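Course handout: Introduction to Automation, Unit 6
Open day at the Miltdale lab: notes to read before and after the visit

Read the first two sections before we go. The rest will make more sense once you have stood next to an arm while it moves, and I can't wait for you to do that!

1. Getting there and getting in

The bus leaves the Sturitwood campus at 8:15 in the morning. The open day starts at 9:00 and we have the first demonstration slot, so please don't be late. Bring this handout, something to write with, and closed shoes. Bags go on the shelves by the door. Long hair gets tied back, lanyards come off.

The lab at Miltdale has three stations open to visitors. Grultard, the company that runs the building, lets student groups stand closer than most places do, and we'd like to keep it that way. Stay behind the floor tape until the person at the station waves you in.

2. Words you will hear

Base: the part that is bolted down. Every position the arm reports is measured from here.

Wrist: the last few joints before the tool. Most of the clever turning happens in the wrist.

End effector: whatever is attached to the end. For us it will be a gripper with two fingers.

Grasp pose: where the gripper has to be, and which way it has to face, before the fingers close. A good grasp pose makes a cheap gripper look brilliant. A bad one makes an expensive gripper look silly.

Payload: how much the arm can carry, gripper included. People forget the gripper all the time. If the gripper weighs 700 grams, that comes off the top before you have picked up anything.

3. The demonstration

Station two is the one I want you to watch longest. The task sounds dull when you say it out loud: pick things up from a tabletop. Then you see what the things are. Household stuff, flat stuff, floppy stuff, stuff that rolls. A factory arm that lifts the same metal block all day has an easy life compared with this.

Flat objects are the hard ones. A sheet of cardboard lying on a table gives the fingers almost nothing to hold. If they come straight down, they hit the sheet and stop. There are a few ways around it:

-- slide the sheet until an edge hangs over the side of the table, then pinch the edge
-- press on one part so another part lifts a little
-- come in low from the side and get one finger under
-- change tools and use suction (not available at this station)

Small balls bring the opposite problem. There is plenty to grab, but one light touch in the wrong place and the ball is off across the table. The fingers have to be centered before they close, and they have to close evenly. Soft, crumpled things like paper are much more forgiving, and you can be quite sloppy and still come up with a handful.

Last March our group saw 80 attempts in one session, and the failures started the best conversations on the ride home. Keep notes on those. A clean pick takes a few seconds and leaves you little to write down, while a miss makes you ask where the arm thought the object was.

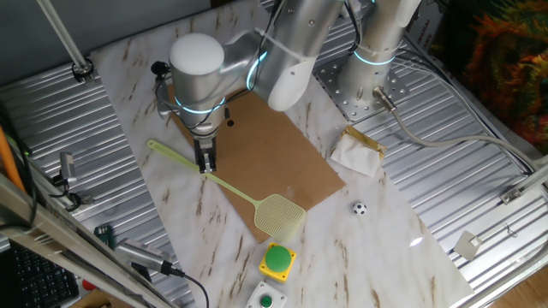

Figure 1. Gripper just above a cardboard sheet, with a fly swatter and a small soccer ball also on the table.

Look at the fly swatter in Figure 1 for a minute. The handle is long and thin, and the head is a flat mesh square. Where would you hold it? Near the middle it might balance, but the handle is narrow there and can twist between the fingers. By the head you have more to work with, and then the long handle swings. I have changed my mind on this one more than once.

Notice too that the base sits on a metal plate with rows of holes. With a plate like that you can move things and bolt them down again at a known spacing, so you aren't measuring everything from scratch.

4. What to write down

Pick one object and follow it through at least 10 attempts. For each attempt, note:

Direction the gripper came from
Where the fingers touched first
Result (held, dropped, missed, pushed away)
Your guess at the cause

Quick sketches are welcome. Stick figures of grippers are fine -- mine look like clothespins.

5. After the visit

Hand in one page in Room 534 by noon two days after the trip. Half the page is your attempt table, and the other half is a plan for the object you followed. Tell me how you would approach it, where the fingers would go, and what you would change on the table if you were allowed to change one thing.

Reading for next time: chapter 4 of the Villalba course pack, the part on contact and friction. Skip the long derivation on your first pass and come back to it once the pictures make sense.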